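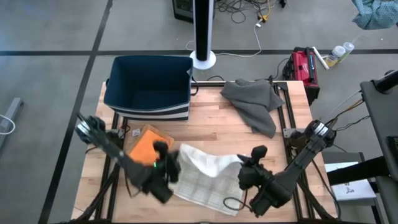 The Brernell storage bin in navy, on the butcher-block table.

I bought the Brernell from Toklow in February to hold tea towels and cloths, and paid for a second one soon after. It is a big open fabric bin, navy inside, with white and navy bands low down on the front. The loop handles are the best part – easy to grab, and the stitching has held for 7 months.

It has no lid, so dust gets in. I wash mine by hand and it takes 3 days to dry. The Ladance bin I had before dried overnight but sagged once it was half full.

Good for linens, less so for anything heavy. I would buy it again.

Nerea Vidal, 19/12/2018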